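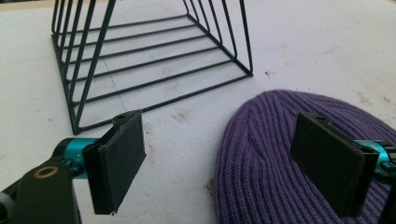 Fig. 1. Black wire rack on a white tabletop with smudges and scuffs.

Food Hygiene, Unit 4: Cleaning Surfaces
Hestley evening course. Tutor: Lihua Yin

Cleaning and disinfecting are two separate jobs. Cleaning takes away grease, crumbs and dirt. Disinfecting brings the number of germs down to a safe level. Disinfectant works badly on a dirty surface, so clean first.

The usual order of work:
Clear the surface and wipe up crumbs.
Wash with hot water and detergent.
Rinse with clean water.
Apply disinfectant and leave it for the time on the label.
Rinse again if the label says so. Let it air dry.

Contact time is the part most often cut short. In the February test, 17 of 40 students wiped the product off too early.

Cloths
Use a fresh or disposable cloth for each task. A cloth used on raw meat goes straight to the wash or the bin. Keep separate colours for separate areas and write the code on the wall chart.

Scratches and joints
Deep scratches hold food and are hard to clean. Check chopping boards weekly and replace any that are badly scored.

Reading for next time: Wan, Wenjie, Kitchen Practice, chapter 3.
Written answers due June 12, 2026.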